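4.3 Setting up the Turberg self-watering insert

The insert fits any plastic pot with an inside base wider than the reservoir tray. Read section 4.2 (parts check) before you start. If the wick or the float is missing, stop and contact the seller. The insert will not work without either part.

1. Empty the pot and wipe the inside. Old soil left on the base keeps the tray from sitting level.
2. Press the two halves of the reservoir tray together until both tabs click.
3. Thread the wick through the center slot. Leave 2 inches hanging below the slot and the remainder above it.
4. Lower the tray into the pot with the fill tube against the wall.
5. Check that the float moves freely in the tube. Tilt the pot slightly if needed to confirm this.

Note: Pots with drainage holes need the Detov plug set (part 561, sold separately). Fit the plugs from the outside before step 4.

CAUTION: Do not glue the plugs. Glue makes the pot impossible to drain for winter storage.

Choose the final position before adding soil. A filled pot with a full reservoir is much heavier than an empty one, and lifting it by the rim can crack the plastic. The surface under the pot must be flat and able to carry the full weight.

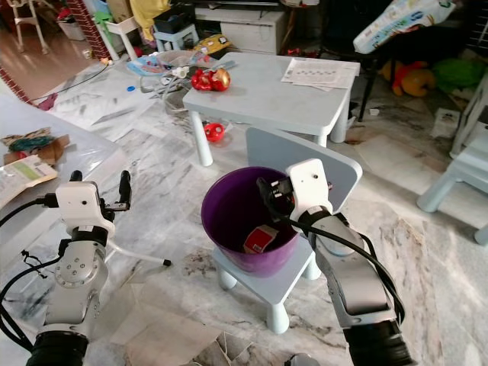

Keep the pot away from radiators and heating vents. Warm air dries the top layer of soil faster than the wick can supply it, and the float will continue to show a full reservoir while the plant wilts.

6. Soak the upper part of the wick in clean water for 3 minutes.
7. Add potting mix to the first line on the fill tube. Hold the wick upright while filling.
8. Set the plant in place and fill to the second line. Firm the mix by hand. Do not pack it down with a tool.
9. Water once from the top until the mix is evenly damp.
10. Fill the reservoir through the tube until the float reaches the upper mark.

Note: For the first 2 weeks, water from the top as well. Roots need this time to reach the wick zone.

CAUTION: Do not put granular fertilizer in the fill tube. Undissolved grains block the wick. Use a liquid feed such as Hamdy Green at half strength.

If the float does not drop after two weeks, lift the plant and check the wick for folds. A wick that has dried out completely must be soaked again as in step 6.

Shares: 3
Comments: 2

Related
Cleaning the reservoir tray
Winter storage for Turberg inserts
Wick replacement, Erkside and Turberg models
Choosing a potting mix for indoor pots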